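Craft room at Verkville library reopens with longer evenings
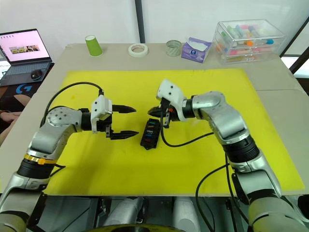 The craft room at Verkville library is open again, and there is a lot to be pleased about! After a summer of sorting, scrubbing and giving away, the big worktops are clear enough to spread out on, the pens have been through a proper weeding, and the room now stays open until 9pm on two evenings a week.

Aisling Hegarty, who runs the sessions, spent most of August going through the stock with a scrap pad at her elbow. Every marker had to make a clean line before it was allowed back in. The final tally was 1,283 pens, pencils and crayons kept, with another 800 or so dried-up ones sent off for recycling.

"I knew we had a lot of pinks," she said. "I had no idea how many. If anybody is planning a flamingo, please come and see me."

The markers are now kept in clear drawers, so you can find a green without tipping the whole lot out (a great relief to anyone who has sat near the under-tens on a wet afternoon). Masking tape, tissues and paper cups stay out at the back of the table where anyone can reach them. Scissors and craft knives are kept at the desk and need to be signed for.

The first big project of the autumn is a paper map of the town, built up street by street on card and due to go on show in the entrance hall in November. Ditte Ketilsson, an illustrator who moved to Kavanagh Road last year, has drawn the outlines and will be there for the early sessions to help people find their own house, or shop, or favourite bench. She has already had requests for three different cats to be included, and says yes to all of them.

You don't have to be able to draw. Colouring in, cutting out and sticking down are all badly needed, and the river alone is going to take an awful lot of blue.

Sessions are free and there is no need to book, though groups of more than six are asked to ring first. Children under eight should bring a grown-up. Spare card, thin or thick, is very welcome and can be left at the front desk during opening hours, as can any jars with lids. No more pink pens for now, please.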